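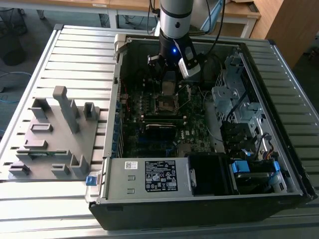
Offener Desktop-Rechner auf dem Arbeitstisch

»Der Rechner ist selten das Problem«

Mittwoch, kurz nach acht, Nurkeck. Ingeborg Berchtold hat wenig Zeit, der Kaffee steht schon da, das Telefon liegt daneben und brummt. Seit dem Frühjahr leitet sie bei Plokum die Weitergabe alter Bürorechner. Firmen geben ab, Familien und Schulen holen ab. Klingt simpel.

»Ist es auch, bis jemand nach dem Papier fragt.« Welches Papier? »Alle. Wem gehört das Gerät noch? Ist es geleast? Abgeschrieben? Und wer unterschreibt? In kleinen Betrieben macht das der Chef zwischen Tür und Angel. In grossen Häusern wandert der Zettel durch drei Abteilungen und liegt dann bei jemandem, der im Urlaub ist.«

Im September kam eine Lieferung von Lillbridge. 189 Geräte, angekündigt waren deutlich weniger. Der Flur voll, der Hof voll, und Regen war auch angesagt. »Da habe ich kurz geflucht. Dann haben wir umgeräumt.« Ein Teil steht bis heute im Nebenraum.

Die meisten Anfragen kommen von Eltern. Kinder sollen Hausaufgaben am Bildschirm machen, zu Hause gibt es ein Handy, und das gehört der Mutter. »Die Leute entschuldigen sich am Telefon. Das regt mich auf. Wofür denn? Die Schule verlangt das Gerät, die Schule stellt es nicht, und entschuldigen tut sich die Mutter.«

Wer bekommt was, und wie schnell? Eine Warteliste gibt es, eine Einkommensprüfung nicht. Darüber wurde gestritten, sagt Berchtold, und zwar länger als ihr lieb war. Ihr Kollege Illia Semeniuk war anfangs für Nachweise. »Ich hatte Angst, dass die Sachen am nächsten Tag im Netz verkauft werden«, sagt er. Zwei Fälle hatten sie. »Zwei. Damit kann ich leben.« 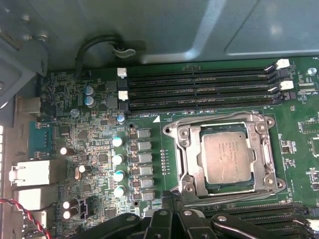
Ressort Arbeit & Alltag | Stadtteilzeitung Nurkeck

Zum Geld. Plokum verlangt 22 Euro pro Gerät, wer das nicht hat, zahlt nichts. Die Miete deckt das nicht. Ein Zuschuss vom Bezirk läuft aus, der nächste Antrag ist geschrieben, Antwort steht aus. Berchtold zuckt mit den Schultern. »Projektmittel gibt es immer für das Neue. Für das, was schon läuft, gibt es einen warmen Händedruck.«

Was ihr mehr Sorgen macht – der Takt. Betriebssysteme, die nicht mehr unterstützt werden, Programme, die plötzlich mehr Speicher wollen. »Ein Rechner aus der Buchhaltung ist nach sieben Jahren müde? Quatsch. Der hat Tabellen aufgemacht. Der ist nicht müde, der wird müde geschrieben.« Sie hätte gern ein Gesetz, das Hersteller zu längerer Pflege der Software zwingt. Rechnet sie damit? »Nein. Fordern kann mans trozdem.« 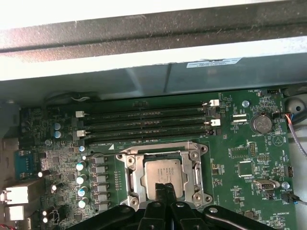 Und dann sei da die Sache mit den Daten. »Viele Firmen schreddern lieber, aus Angst. Ich verstehe das sogar. Aber man kann löschen, man kann das protokollieren, man kann die Platte auch einfach behalten und den Rest hergeben. Das erkläre ich jede Woche. Manchmal zweimal demselben Menschen.«

Semeniuk muss los, Abholung bei Vasylenko, der Wagen steht in zweiter Reihe. Berchtold nimmt jetzt doch ab. Eine Schule, Bedarf zum Halbjahr, ob das klappt? Sie schreibt mit, die Rückseite eines Lieferscheins reicht. »Rufen Sie Montag nochmal an«, sagt sie, und dann zu mir: »Schreiben Sie bitte rein, dass wir Monitorkabel brauchen. Und keine Drucker. Bitte wirklich keine Drucker mehr.«

Abgabe nach Absprache, Abholung nur mit Termin.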